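Home | Shop | Refurbished | Parts | Delivery | Contact

Kütt Refurbished Desktop Tower, Drumcombe Grade B

Used office tower, cleaned, tested and sold with a new drive. Suitable for word processing, bookkeeping, web browsing and school work. Monitor, keyboard and mouse are sold separately.

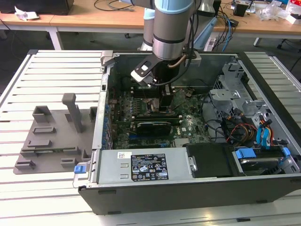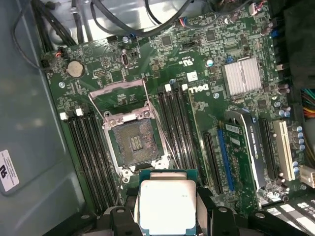
Grade B means the case may have scratches, sticker marks or small dents. Everything works. Makes and models vary with stock, and we can't take requests for a particular one. If you need a certain port or a low-profile case, call the shop before ordering.

Each tower ships with a power cord and a printed test sheet signed by Laimutė Uibo, who runs the bench at our Drumcombe store. The drive is wiped and an operating system is installed. No office software is included.

Price: $79
With Fladent extended cover (2 years): add $53
Item number: 427
Shipping: flat rate, ground only

Standard warranty is 90 days, parts and labor. It covers the power supply, board, memory and drive. It does not cover damage from liquids or from parts you add yourself. Opening the case does not void it.

Returns are accepted in the original carton. Please keep the foam inserts. Towers sent back without them are often damaged on the way, and we deduct the repair from the refund.

Local pickup is available at the Grosivier counter. Bring your order number and a photo ID. Orders of five or more are loaded from the side door.

The next batch goes on sale 8th June. Stock usually lasts until October.

Share 2 | Comments 0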